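Codach Completes First Round of Hand-Held Gripper Comparison

June 17, 2025

Codach has completed the first round of a comparison between two hand-held gripper designs intended for recording household tasks. The round covered the handling of clothing and other soft goods. A second round, which will cover kitchen items and small rigid objects, is scheduled to begin in September.

The comparison was carried out by the Codach manipulation group with support from Strachan, which supplied the finger sets and the mounting hardware. Both designs are operated by a person, who carries the gripper to the object, closes the fingers and completes the task while the onboard cameras record. The recordings are then used to train controllers for fixed and mobile arms.

Scope of the first round

The first round lasted 10 working days and took place in furnished homes. The group chose homes over its own test room on the grounds that laboratory tables do not reproduce the soft surfaces, patterned fabrics and changing daylight that a controller will meet in use. Operators sorted, lifted, spread and folded garments on beds and sofas. Each operator worked with both designs and followed the same written task list.

Fabric was selected as the opening subject because it places the greatest demand on the fingers. A garment must be picked up by a single layer in some steps and by several layers in others, and it must then be held under tension without slipping. The task list included 23 separate actions, among them pulling a corner flat, turning a sleeve and moving a folded item from one pile to another.

Finger and camera results

The Kerkero design uses slotted parallel fingers and a pair of cameras on the front of the body. The Lusiletti design uses solid fingers with a soft pad and a single wide-angle camera placed above them. Operators reported that the slotted fingers held thin cloth more securely when it was pulled from the opposite side. The padded fingers were preferred for thick items such as denim and knitwear, where a wider contact surface made the first grasp easier.

Differences between the camera arrangements were less clear. The paired cameras gave better depth estimates at close range, but recordings made facing a bright window required additional exposure correction. The single camera was less affected by daylight and lost sight of the fingertips more often when a large garment was lifted in front of it.

In two-handed steps, the operator holds one part of the cloth in the gripper and draws the rest tight with the free hand. The group rated these steps as the most useful part of the round, as they show directly how much pull a finger set can bear before the cloth begins to move. 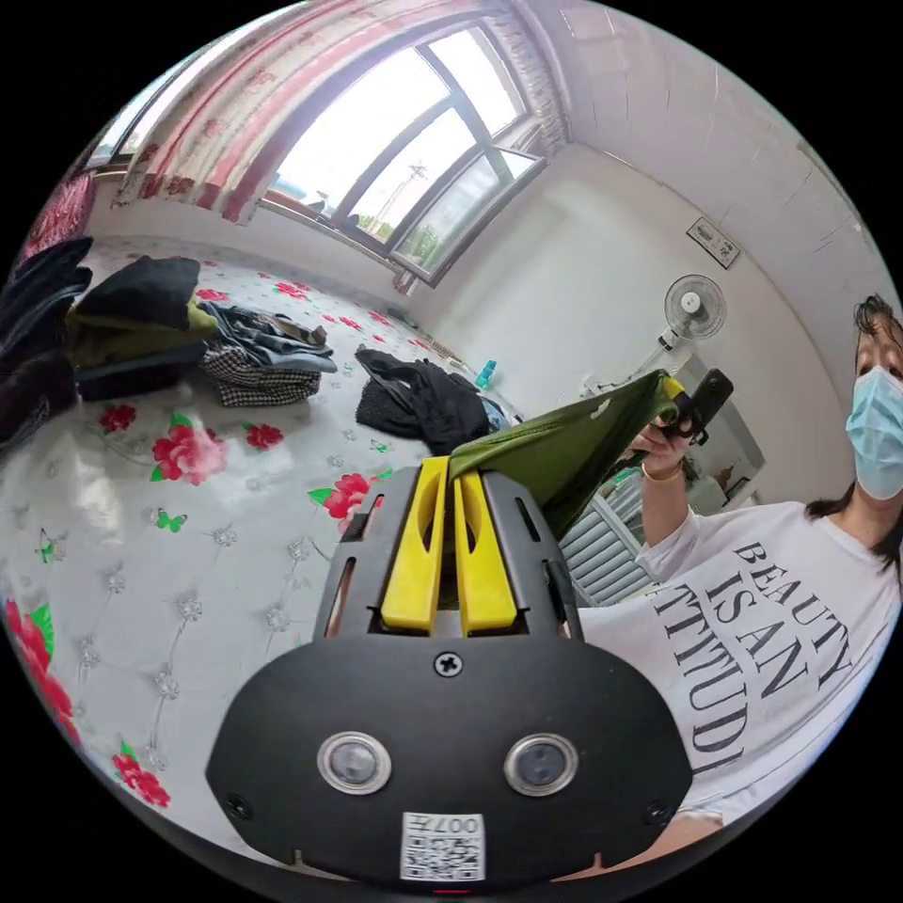
Changes before the second round

Codach will make two changes to its procedure. The task list will be shortened for each session, following comments from operators that wrist fatigue affected the later recordings. The group will also check camera exposure at the start of every session and again whenever the operator moves to a different room.

Strachan will provide a revised finger set with a narrower tip. It is to be fitted to both bodies so that the effect of the fingers can be judged separately from that of the cameras. The present results do not allow this separation, and the group advises that they be read as a comparison of complete units.

No decision has been made on which design will be adopted for the wider recording program. Codach expects to make its selection after the second round has been reviewed. A written report on the clothing tasks, including the full task list and the scoring sheets, will be made available to partner organizations on request.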